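Leave the Counters Alone

I have lived in eleven apartments and two houses, and I can tell you the worst thing in every one of them was the kitchen drawer. You know the one. It sticks, it rattles, and it holds 46 things when you only ever reach for the same three. So when my sister and I started fixing up our mom's old place in Pullport last spring, I had opinions ready before we'd even picked up a paintbrush!

My main one is that most of us own too much kitchen stuff and hide it too well.

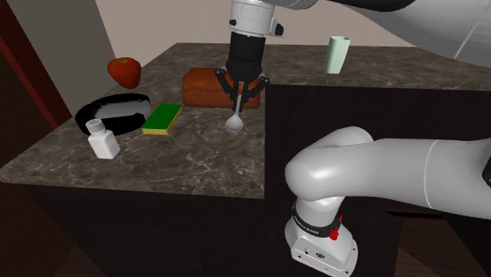 I cook dinner at home most nights and I'd guess I touch the same handful of tools every time. Everything else is there out of guilt (the melon baller, the garlic thing, the second garlic thing). A plain spoon, held straight up and down with the bowl at the bottom, will stir and scrape and taste and measure if you're not fussy. My mother made gravy with one for decades and never once wished for a whisk. Meanwhile I paid 142 dollars for a set of Flisine utensils in a nice box, and I still go for the spoon.

Then there's the counter itself. The kitchen people at Lelidell quoted us 1,811 dollars to add more cabinets, and I nearly said yes -- it sounded so grown-up. But more cabinets means more places to lose things. I'd take a bare stretch of counter over another cabinet any day of the week. 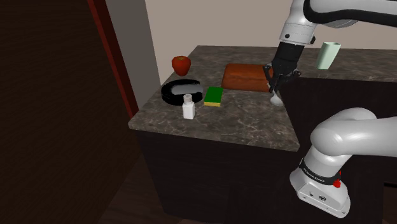 People get nervous about leaving things out, and I blame the magazines. Every kitchen in them looks like the owners moved away the night before. I want to see signs of life when I walk in! A red apple sitting by a black dish on dark stone is plenty for me, and I'd eat the apple while I waited for the water to boil. My sister says that's how you get fruit flies, and okay, in September she has a point.

We ended up spending 200 dollars on paint and drawer slides and leaving the rest as it was. The drawer still sticks a little. I took four grocery bags of gadgets to the thrift store on a Wednesday and I couldn't name half of what was in them by the weekend. 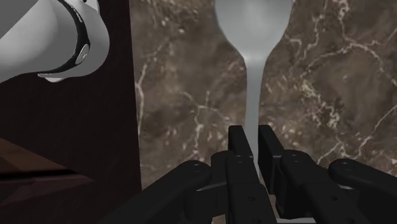
A grey utensil on a brown marble-patterned surface.

My sister kept the melon baller, by the way. She says she's going to use it this summer.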